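About us

Erent Shoe Care. Cleaning, re-lacing and small repairs for trainers, mostly white ones. Started by Mizanur Hettiarachchi at a kitchen table, now in a proper unit at the back of Cavel Yard with a sink that drains.

This page has needed rewriting for ages. The old one still said we did suede boots. We don't do suede boots. Sorry if you came for that, try Pristik two doors down, they are good and they won't rush you.

What we do

White trainers. Leather, mesh, canvas, the mixed ones that are a bit of each. People bring them in grey and want them back the way they were in the shop. Sometimes we can. Sometimes we can get most of the way and we'll say so before you pay, not after.

Also laces, insoles, and glueing where a sole has started to come away at the toe. No full resoles. No dyeing. We had a go at dyeing once and Mizanur's sister still has the evidence.

Leather pairs

Smooth white leather is the bulk of it. The easy part is the big flat panels, a cloth does most of that. The slow part is everything with a hole or a stitch in it. Toe perforations fill up with whatever was on the pavement, and if you scrub with too much cleaner you just push it further in. So it's a soft dry brush first, then a barely damp one, then a wooden cocktail stick for the stubborn ones. Yes, hole by hole. Yes it takes as long as it sounds.

Then the stitching along the sole. Thread holds dirt much longer than leather does. A pair can look finished on the bench and then you tip it on its side and there's a grey line all the way along.

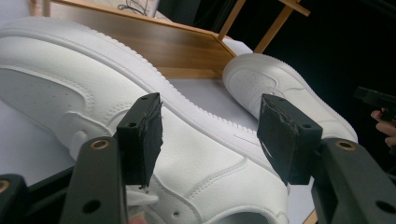
White leather pair on their sides. Perforated toes, raised stitching along the sole.

We check every pair like that before it goes back in the box, both shoes, both sides. Midsoles get done last so that nothing drips down on to a clean bit. If you're doing your own at home please do the same, and please, no bleach. It goes yellow. We get a run of yellow ones every August when people have been getting ready for holidays and we can't always bring them back.

How it started

Mizanur was working evenings in a sports shop and kept seeing returns that only needed a wash. Took a few home. Got quite good at it. Friends asked, then friends of friends, and then somebody's football team turned up with 17 pairs in bin bags and the landlord had a word about the hallway.

The name was nearly Srithong, after the street where he learned to fix shoes on a long summer away, but there was already a cafe locally called that and we'd have been getting their post. We still get some of it anyway, don't ask. Erent doesn't mean anything. It was short and it fitted on the stamp.

First winter was slow. We took on anything. Slippers, a riding hat, one very sad handbag. Second winter we stopped that and stuck to trainers and it got a lot better, both the work and the moods.

Mesh and fabric

Different job. Mesh drinks up water and then takes its time drying, and if you dry it on a radiator it goes stiff and you get a tide mark round the toe. We use cool water, very little soap, blot it, stuff it with plain white paper (never newspaper, the ink comes off), and leave it on the rack with a fan going. Change the paper when it's soggy. Leave it again. That's the reason fabric pairs take longer than leather and cost a bit more, it's all rack time and we only have so much rack.

Collars are the worst bit. Padded collars soak up sun cream, fake tan, sweat, the lot. We'll do two goes at a collar as standard. If it needs a third we'll ring you.
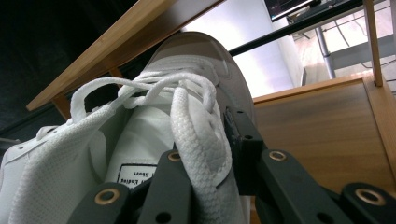 Laces are a thing people forget about. You can have a spotless shoe and a tired lace and the whole pair looks tired. Flat woven ones especially, the dirt gets down in the weave and sits there in the bit under the eyelets where it's always folded the same way. We take them out, soak them seperately in a jar, rub them flat between two cloths and hang them over the rail. If they won't come up we'll offer new ones in the nearest match. Keep your old ones if you want, we pop them in the bag.

And we lace them back up however you had them. Loose, tight, crossed over, under, long loops, no loops. Just tell us at the counter. If you don't say, you'll get them loosely crossed so that you can pull them to fit yourself.

Tongues and labels

Bit of a fussy section this but we get asked. The little woven or printed label on a tongue is easily wrecked. Black print on white can fade or bleed if it's scrubbed, so labels don't get the brush at all. Damp cotton bud round the edge, dry one after, leave the lettering alone. If the print on yours is already going we'll point it out when you drop off and write it on the ticket, saves an argument later.

Same with the inside. We wipe the lining and air it but we don't soak it, and anything with a size printed inside should still have its size inside when you get it home.

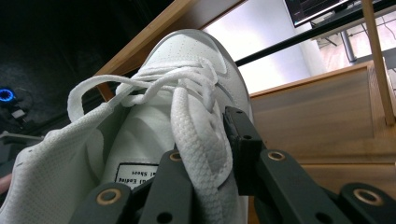 Insoles come out if they're meant to come out. If they're glued down we leave them be. Odour is mostly the insole, and to be blunt a new pair of insoles is cheaper than us trying to rescue the old ones. We keep most sizes in the drawer.

Who's here

Mizanur does the bench work and most of the talking. There's help on the counter in the afternoons and a second pair of hands on laces when it gets silly before term starts. It's a small place. If the phone rings out we've got wet hands, leave a message and we do ring back.

Dropping off

Unit 7, Cavel Yard, through the green gate. Ring the bell, wait, ring it again. Bring them in any bag you like, a shoe box is nice but not needed. Knock the mud off outside please. Tie the pair together or put them in the one bag, we tag both shoes but it helps.

You get a ticket with what we're doing and the price. Don't lose the ticket. If you do lose the ticket bring something with your name on.

Clubs and schools

We do take bulk lots, up to 100 pairs at a go, with notice. The most we've had through in a month was 300 and we would rather not repeat that to be honest. Ring first. Write names inside in biro on a bit of masking tape, not marker pen straight on the lining, we can't get marker out and neither can anybody else.

Prices are on the prices page, opening times are on the door and on the contact page, and if teh two don't agree believe the door.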